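旧台式机，请躺着拆

2025年1月2日　文／Kenza Salem

元旦刚过，家里又有人问我：那台放在储物间的旧台式机，是不是该叫人来收走了？我说别急，先打开看看嘛！每次我这么讲，对方的表情都像我提议要在客厅里做阑尾手术。其实真没那么吓人。我一直觉得，台式机是这个时代少数还愿意让普通人打开的电器，侧板一卸，里面有什么一目了然，比现在那些用胶粘死的薄片片友好太多了。

我第一次拆机是在Coststead，跟着Burgi Gruber学的。她那张工作台上永远有一台躺倒的机箱，而我当时连内存和硬盘都分不清楚，插槽旁边那两个小白卡扣，我盯了半天不敢碰，总觉得一掰就断。 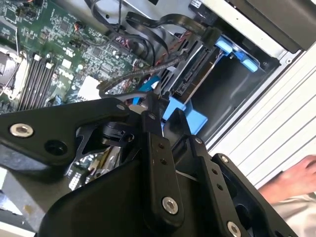 后来我才明白，新手怕的多半是那一堆线。红的、蓝的、扁的、绕来绕去的，看着就心慌。我的办法很土：拔之前先用手机拍一张，再拿纸胶带写个号贴上去。我有个本子专门记这些，翻起来乱得很，可是真救过我好几次。有一回我偷懒没贴，装回去的时候前面板的小线插错了，开机键按下去一点反应都没有，我对着说明书折腾到半夜（说明书还是下载的，字小得要命）。

还有一点我特别想唠叨：把机箱放倒！立着拆，手要从侧面伸进去，螺丝一掉就滚到电源底下，捡都捡不出来。躺平了，所有东西都朝上，光也照得进去，旁边再摆个小托盘，拆一样放一样。处理器要有它自己的位置，内存条要有它自己的位置，千万别一股脑堆在鞋盒里。我见过有人把处理器和螺丝放在同一个塑料袋里晃着走，看得我心都揪起来了。
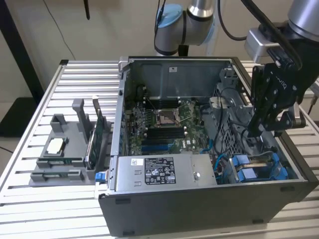
说到收纳，Guminix那套带格子的零件盘我用了两年，格子大小不太合理，显卡放不进去，我照样天天用。后来我自己拿硬纸板给扩展卡裁了个竖槽，丑是丑了点，胜在顺手。

再说硬盘。我最偏爱带托架的那种设计，捏住两边，往外一抽就出来了，连螺丝刀都不用找。蓝色的塑料件看着有点廉价，可是设计它的人显然想过，将来会有人要来换这块硬盘。现在的很多机器，我真看不出有人替后来的人想过这件事。
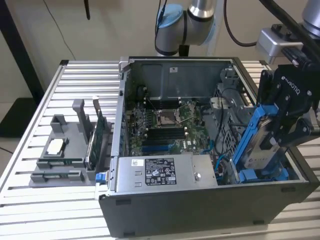
带蓝色托架的硬盘，旁边就是硬盘笼。

所以有人跟我说旧台式机“没价值”，我就忍不住要争。Pindbridge的回收点去年6月一个月收了大约3000公斤旧电器，我去帮过一下午忙，里面好多台式机连侧板都没打开过，整台就进了铁笼子。内存可以拔下来给别的机器用，硬盘可以接个转接盒当备份，电源测一测说不定还好好的。就算最后真的要丢，拆开来分类也比整台扔掉强吧？

当然啦，我也不是劝大家把什么都留着。我家储物间就那么大，先生已经下了最后通牒。我现在给自己定的规矩是：拆下来的零件，60天里没派上用场，就送人或者送去回收。规矩定了以后我破过几次例（一块显卡，两根内存，还有一个我舍不得的老机箱），总体上算是守住了。
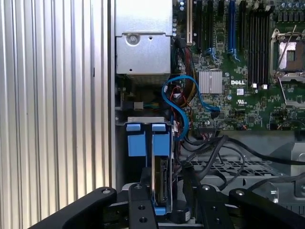
Ihor Stetsiuk读完初稿就给我回了信，说我写得太乐观：他拆过7台旧机器，能留下来接着用的零件只有两三样，剩下的全是灰，光是清理散热片就花掉一个周末，有这工夫不如直接送回收点，让会拆的人去拆。

灰的事我认。刷子、口罩、开着的窗户，一样都不能少，冬天拆机冷得手指发僵，我也抱怨过。可是那个周末他到底把散热片清干净了，也知道了自己的机器里面长什么样，我觉得这就挺值的。至于“让会拆的人去拆”，会拆的人当初也是从不会开始的呀，我自己就是在Burgi的台子边上，一颗螺丝一颗螺丝学过来的。

储物间那台，我打算这个周末动手。托盘已经洗好了，纸胶带还得再买一卷。

联系作者｜版权所有，转载请先来信｜返回顶部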